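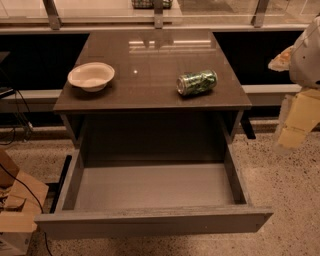 7 min read

Speaker notes: Two months with the Tetham kit
Arif Ngui

These are the notes I talked from, cleaned up a little. Slide cues are in capitals. I skipped the section on networking on the day to leave time for questions, but I have left it in.

OPENING SLIDE (leave up while people sit down)

Good afternoon. I'm Arif, I work on the applications side at Farar, and most of what I do is try out equipment before we tell a customer to spend money on it. Today is about one product, the Tetham kit from Omaleck. We had it on a paid trial. Omaleck did not sponsor this talk and has not seen the slides.

The task on the screen is the one we used most. A drawer unit, a can, a bowl. The can goes in the drawer, the drawer gets closed. It is a dull task and I picked it for that reason. If a kit can't get a drawer task working in a normal room, I don't need to see it fold a shirt.

Show of hands: who has bought a manipulation kit in the last year? Who is still using it? (Wait for this one.)

SLIDE: WHAT YOU GET

The Tetham kit is a subscription. You get the software license, the teleoperation station, the recording tools, access to the training service, and a support channel. The robot is separate. You can use one of the models on their supported list, or lease one through them. We used our own.

Price on our quote was $1,188 a month, with a minimum term of six months after the trial. Training time is included up to a cap. We never reached the cap, so I can't tell you what the overage looks like on an invoice. Read that clause before you sign.

What is not in the box: furniture, objects, lighting, any kind of fixture. They send a suggested shopping list. We ignored it and used what we had, and I would do the same again.

SLIDE: SETUP

The brochure says one afternoon. We took two days. Most of the first day went on calibration, and most of that was our own fault. We had an old calibration file in the wrong folder and the tool picked it up without saying so. Omaleck support spotted it from the log. They were quick about it. I would still like a warning message.

Once it was running, a cold start in the morning took 20 minutes, including the check routine. You can skip the check routine. Don't. The one morning we skipped it, the wrist camera had been knocked and we threw out everything recorded before lunch.

(If asked: yes, you can re-run calibration on old recordings, but only if the target was visible at the start.)

SLIDE: THE RECORDING TOOL

This is the best part of the product and I want to spend some time on it.

You drive the arm from the station. You press a pedal to start an episode and press it again to end it. Good, bad, or unsure is one key each. The "unsure" key sounds like a small thing, and we used it constantly. Somebody can go back at the end of the day and sort those out with fresh eyes.

Fitriani Pattinasarany did most of the driving. She had never used a teleoperation rig before this trial, and she was producing clean episodes by the end of her second day. I was slower. I kept trying to correct the gripper too early on the approach to the drawer front, and the tool shows you that in the playback, which was a bit humbling.

Over the trial we kept 544 episodes on the drawer task. That is kept, after sorting. We varied the can position, the can angle, the bowl position, and how far the drawer was open at the start. Some starts had it closed, some part way, some all the way out like the one on the opening slide.

SLIDE: WHY THAT TABLETOP

GO BACK TO OPENING SLIDE

Look at the top of the cabinet. It is dark and glossy, and you get a long pale reflection of the glass and the brackets behind it. Omaleck's guide recommends a matte, light-colored surface. A customer is going to have whatever desk they have, so I wanted some shine in the data.

A can lying on its side is also worse than a can standing up. There is a round body that wants to roll, and a busy printed pattern with a bright metal end. We recorded both ways. The lying-down starts were harder for the policy at every stage of the trial.

Then there is the floor. Speckled floors are common in offices and lobbies, and some older depth cameras don't like them. We had no trouble with that here.

And yes, it's a normal room with cables and boxes in it. I left the clutter because the training service offers background masking as an extra, and I wanted to know if we needed it. We didn't buy it and I don't think we missed it.

SLIDE: TRAINING

You upload, you pick a base model from a menu of three, and you wait. Our jobs usually finished overnight. The menu does not tell you much about how the three differ. I asked, and got a clear answer by email, and that answer should be on the menu.

Uploads are the slow part if your office connection is like ours. There is a resume function and it works. I pulled the cable to test it.

You can download the trained policy and run it locally without a connection. Ask any vendor about this. With Tetham it is included, although the license check needs the network once a month.

SLIDE: RESULTS

I am going to be careful here. This was one robot and one room, and we did not run a proper comparison against another kit.

Drawer part way open, can upright: reliable enough that I would demo it to a customer without a backup plan.

Drawer all the way out, can on its side: it usually got there, sometimes on the second try. The common failure was at the grasp. The gripper closed a little high and the can turned away from it. More episodes helped with this. Changing the base model helped more.

Drawer closed at the start: the weak one. The pull was fine, and then the policy would sometimes hesitate, hovering beside the drawer with the gripper open, as if the opening step had used up everything it knew. Omaleck suggested splitting it into two policies, one to open and one to place. We tried that and it was better. It also means 2 things to maintain, and I'd want a customer to understand that going in.

The bowl was there as something to leave alone. The policy learned to leave it alone. I have nothing to complain about there.

SLIDE: THE OTHER OPTION WE LOOKED AT

People ask about Roussel, so a few words. We had a Roussel loan unit last September for a shorter period. The hardware integration is tighter, and the arm station is nicer on your shoulders over a full day. The recording software is behind. You label episodes in a separate program after the fact, and Fitriani says that alone would decide it for her. It is a different pricing model too, with a large cost up front. If you have your own machine learning staff and want to keep everything in the building, talk to them. If you don't have those people, Tetham will get you to a working demo sooner.

SLIDE: NETWORKING (skip if short on time)

The station wants a wired connection to the robot. Wireless works and the vendor supports it, but we saw stutter whenever the meeting room next door was on a video call. We ran a cable across the floor for the first week, which was a trip hazard, and then did it properly.

Give the robot its own subnet. The discovery tool found a printer on ours and offered to calibrate it.

SLIDE: THINGS I WOULD ASK OMALECK TO FIX

A warning when an old calibration file is loaded.
Plain descriptions of the base models.
A way to tag the start state of an episode. We did this in the notes field and then had to write a script to read it back out.
A clear statement of the overage rate on the quote itself.
A longer cable on the pedal.

I sent them this list. They have replied on the first and the third and say both are planned. I'll believe the dates when I see the release.

SLIDE: WOULD WE BUY IT

We are taking one license. The drawer work goes on, and after that we want to try the same kit on a supply cabinet with a latch. I would not take a second license yet. At the current price it makes sense for a team that records every week. If you plan to record once and then run the same policy for a year, ask them for a short term, and get the answer in writing.

QUESTIONS

Likely ones, with short answers.

Can one person run it? For recording, yes. We preferred having someone else reset the objects — it keeps the pace up and the driver gets less tired.

Does it work with other grippers? There is a list. Ours was on it. I have not tried one that wasn't.

Who owns the recordings? On our contract, we do, with an opt-out for using them to improve the base models. The box is ticked by default. Check it.

Can we have the episodes? I'm asking internally. Leave your email with Fitriani at the back.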